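Frida Hjaltested Has Been Saving Other People's Recipes Since She Was 19

Jan 28, 2018

By the time I had my coat off, Frida Hjaltested had already put the coffee on, cut two slices of something dark and sticky, and told me to mind the boxes in the hallway. There are a lot of boxes. They hold handwritten recipe cards, the backs of envelopes, church bulletins with notes in the margins and one long strip of wallpaper with a rhubarb jam on it, 1,656 recipes in all, and she has typed up nearly 658 of them so far.

"I started with my aunt's," she said, once we had settled at the kitchen table. "She died in March, and everybody wanted the good china. I asked for the tin with the cards in it, and I think they felt a little sorry for me."

Word got around Flerkness after that, the way it does in a small town, and people began leaving things on her porch. She has been at it for 35 years now, mostly on winter evenings, with the radio going and a magnifying glass for the worst of the handwriting.
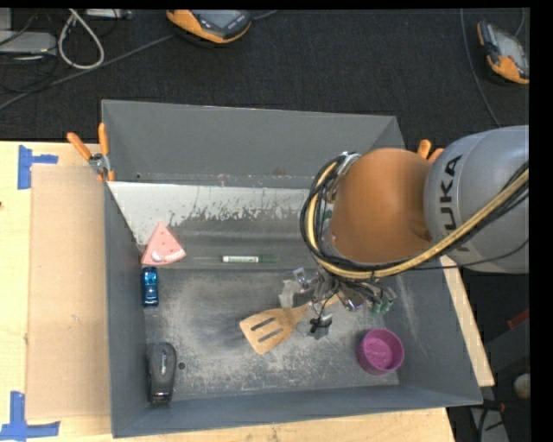
A large grey bin on a wooden tabletop, with a KUKA arm at the right.

The handwriting, she says, is the easy part. What takes the time is working out what people meant. One card calls for "butter as usual." Another, from the Kjærgaard family, gives the baking time as "until Father comes in," and she had to telephone a grandson to find out that Father came in at a quarter to five, and then guess at when the cake went into the oven.

"I baked that one six times," she told me, laughing. "My neighbors got very tired of it. But the sixth was lovely – a little heavy in the middle, and I believe it was supposed to be."

She won't correct a recipe, even one she thinks is wrong. If there is too much clove, she types it with too much clove and adds a small note underneath. I asked her why, and she thought about it for a good while, turning her cup around in its saucer.

"Well, somebody liked it that way," she said. "I don't feel it's my place."

A first selection, 46 recipes under the title Bustari, comes out this spring, and she is fretting over the order. Soups first seems right to her, but her aunt always said you should look at the cakes before you decide how much soup you want.

We never did get to my last page of questions. She wrapped up the rest of the cake for me and wrote the recipe on the back of my parking slip, and when I looked at it in the car, it said to use butter as usual.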